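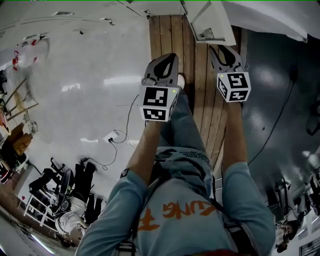 Metal locker

A metal locker is a narrow or box-shaped cupboard made of sheet steel, usually fitted with a lock and usually joined to others of its kind in a bank. Lockers are found in schools, rinks, pools, factories, workshops and offices, and in most of these places they do the same humble job, which is to look after a person's coat, lunch and odds and ends until it is time to go home. The word is also used for a single compartment within a bank, so that somebody may say "my locker" and "the lockers" in one breath and mean two quite different sizes of thing.

Origins and spread

The locker is a cousin of the sea chest and the church cupboard, both of which were kept shut with a lock and opened by one keyholder. Wooden lockers came first in clubhouses and bathing houses, where they looked very handsome and swelled terribly in the damp. Steel took over as pressed sheet became cheap enough for ordinary buyers, and it has held its place ever since, helped along by the fact that it can be wiped down, repainted, straightened (up to a point) and carried off in pieces when a business moves.

Among the smaller makers, the Renaud works at Lenthorpe is fondly remembered by people who care about such matters. Its long-time foreman, Struan Kerr, favoured a light grey enamel that he felt would go with any floor and any wall, and his catalogues gave the colour a good deal more space than the locks. Renaud banks still turn up at clearance sales, often with the original number plates and very seldom with the original keys.

Parts and construction

The body of a locker is called the carcass. It is folded from sheet steel and riveted, bolted or spot-welded along the seams. Into this go the shelves, which in better models hook into slots and can be shifted up or down, and onto it goes the door, hung on hinges that take nearly all the wear the locker will ever get. Many doors have a stiffening piece on the inside face to keep them from twisting.

Handles are commonly recessed, meaning that they sit in a shallow dish pressed into the door. A recessed handle doesn't catch sleeves or bag straps as people squeeze past, and it lets two banks stand closer together across an aisle. Older handles turn and draw a pair of rods out of the top and bottom of the frame, while plainer ones are simply something to pull on and leave the holding to the lock.

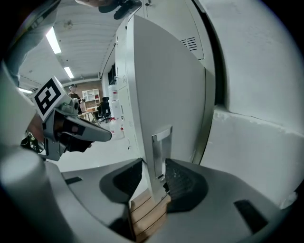 Why do metal lockers have slits in their doors?

The slits, or louvres, let air pass through the locker so that damp coats, towels and boots can dry out and smells don't build up behind a closed door. They're normally pressed straight out of the door sheet, though some makers fit a separate grille, and they work best when there is one set high up and another low down so that the air has a way in and a way out.

Layout

Banks are described by the number of doors stacked in each column. A single-tier locker runs the full height and will take a long coat on a hanger. A two-tier locker splits the column in half and suits a jacket and a bag. Beyond that come the box lockers, with 4 or more doors to a column, which are grand for a purse and a pair of shoes and maddening for anyone who has brought a hockey stick.

Mixed banks also exist, and they are a favourite of small workplaces that need to keep shared supplies and personal belongings in one spot. These might pair a row of small doors with a few much larger ones. The arrangement can look a touch higgledy-piggledy, but it saves buying a separate stationery cupboard, and Marion Jardine's handbook for school offices in the Truvville district recommends it warmly for any staff room with only one good wall.

Placing a bank takes more thought than people expect. The floor ought to be level, or the frame racks slightly and the doors begin to bind at one corner. Low feet or a plinth keep the bottom compartments clear of mop water. Room must be left for every door to swing fully, and the end door is the one most often forgotten, as Urnden Community Pool discovered one July when it installed 21 lockers and found that the last of them opened straight into a drinking fountain. The fountain was moved the following Wednesday.

Locks and keys

The cam lock is the commonest sort. It has a small round face and a flat tongue behind that turns into a slot in the frame. Keys come in pairs, and the usual advice is to hand one out and hang the other in a key cabinet under its number. Hasps for padlocks are the cheaper choice and put the business of keys onto the user. Combination locks spare everyone the keys but bring their own troubles at the start of every school year.

In everyday use, plenty of lockers are never locked at all.

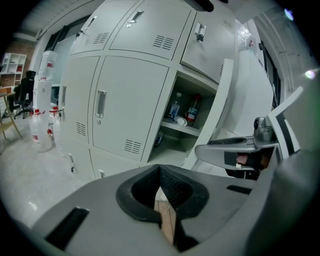
A compartment in a shared workroom tends to become a sort of pantry, with drinks and mugs on the shelf and a spare sweater somewhere at the back, and the key may stay in its lock for years without anybody giving it a thought. Wilma MacKinnon, writing on the habits of shop floors, called these "open house lockers" and observed that they were generally the best kept in the row.

Care and repair

A cloth with warm water and a little dish soap is enough for most enamel finishes, followed by a dry cloth around the handles and slits where water likes to sit. Gritty cleaners dull the surface and should be kept for the sink. Sticky labels come away more kindly after a minute under a hair dryer.

Squeaking hinges want a drop of light oil, wiped off well so that it doesn't find its way onto somebody's good coat. Stiff locks are better treated with powdered graphite. Shallow dents can be coaxed out from behind with a rubber mallet and a block of wood. Rust should be sanded back to clean metal, primed and touched up, and it's worth looking along the bottom edge of the doors once or twice a year, as that is where it nearly always begins.

See also

Cupboard
Filing cabinet
Key cabinet
Sea chest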